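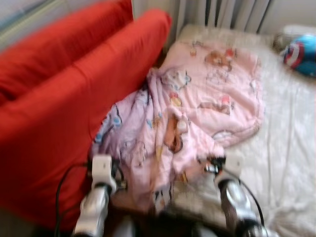

The small phone maker that would like you to wait a little longer

Gravico has put back the launch of its first phone with a roll-out screen, and the company's head of product would rather talk about it over a long cup of coffee than in a press release. So that is what we did, on a gray Thursday morning, in the back room of the firm's office in Clultivwood.

The phone, called the Dalterier, was supposed to be in stores in May. It slides open sideways, with a motor that pulls the extra screen out from behind the body, and it closes again with a soft little whirr that I enjoyed far more than I should have (I must have done it a dozen times while she was pouring the milk).

"We had 100 units out with testers and 23 came back with the same complaint," she told me. "The screen would roll out fine, but going back in it caught on one side. You can live with a slow camera for a while. You can't live with a phone that won't shut."

The trouble was a guide rail, made by a supplier called Mohmand, that was a hair too narrow at one end. She was careful not to blame them. The drawing was Gravico's, she said, and the drawing was wrong.
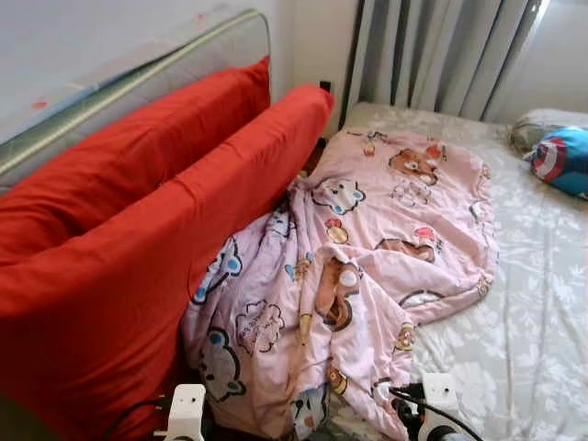 The new rail is wider and has a coating on it, and the motor now checks how hard it is pulling and backs off if something feels stuck. I asked how the team had settled on that and got a wonderful, winding answer that took in garage doors, her first car and a tape measure she keeps in her desk.

"Everybody here has pulled one of those tapes out and let it snap back on their thumb," she said. "That's the feeling we were trying to get rid of."

People who had ordered early were offered their money back. Of the 1,443 orders, 400 were canceled in the first week, and she admits she took that hard - she read a good many of the emails herself, and answered more of them than her boss would have liked.

"Most were very kind," she said. "One man told me he'd already given away his old phone, and could I please hurry up."

Who is the thing for, though? I have a tablet at home that mostly sits on a shelf, and I wondered out loud if a phone that turns into a small one might end up the same way. She laughed and said her own habits were not very grand. She opens it for recipes, for train times, and for watching shows late in the evening when she ought to be asleep.
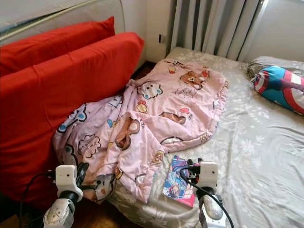

Red pillows and a pink bear-print blanket on a patterned sheet.

On the price, she would only say that it won't go up because of the delay. On the date, she wouldn't be drawn at all, and I did try, twice, the second time with my coat already on.

"I gave a month last time and I had to take it back," she said. "When the boxes are on the truck, I'll call you."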